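4. Running a shelf trial (Warkton rig, soft toy set)

Read section 3 first if the wrist camera hasn't been calibrated this month. Takes 15 minutes once you know it.

What we're testing: whether the arm picks better when the wrist view and the head view are weighted seperately for each shelf, instead of one fixed mix. Sekiguchi method, our changes. Josphat Urio wrote the scoring script, ask him not me.

4.1 Before the first pick

1. Wheel the shelf unit to the wall. Check it doesn't roll when you lean on it.
2. Load the shelves mixed. Plush, boxes, fabric, bags. Don't tidy by size or colour -- tidy shelves give flattering scores.
3. Start both camera streams. Wait for the two green ticks.
4. Bring the wrist in slowly to the first target and stop short. Target should fill a good part of the wrist view, left of centre is fine.

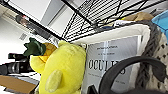

5. Save the pose as "near". Name it exactly that, lower case, or the script skips it.
6. Type the target name in the prompt box. Short names only: "yellow plush", "white basket".

Note: printed text behind a toy pulls the detector off. If the box jumps to lettering, redo step 4 from a steeper angle. Don't raise the threshold past 80, it just stops finding anything.

CAUTION: keep hands out of the shelves while the arm is live. Wire shelves trap fingers. Stop button within reach, always.

4.2 Head view

1. Back off to the "far" pose. Whole unit in view if you can, top shelf may clip.
2. Leave the lens correction off. Yae Sugawara tried it on and the far scores got worse, reason not known yet.
3. Take the far still and save.

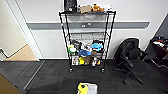

4. Run the weighting pass. Low shelves lean on the head view to begin with, then hand over to the wrist on approach. Top shelf is the other way round.
5. Run 18 picks per shelf. Same order every time, list is in the Brokport folder.
6. Log every miss, inculding the ones where the toy moved but didn't lift.

Note: a pick counts only if the item is held clear of the shelf at the end. Dragging is a miss.

4.3 Results so far

Almost 100 picks on the lower shelves with separate weights. Fewer misses than fixed mix, mostly on plush. No clear gain on boxes. Top shelf not enough runs to say. Worville numbers used the old gripper pads so don't pool them with ours.

If the scores drop suddenly, recheck "near" before touching the weights. Then go back to 4.1 step 4.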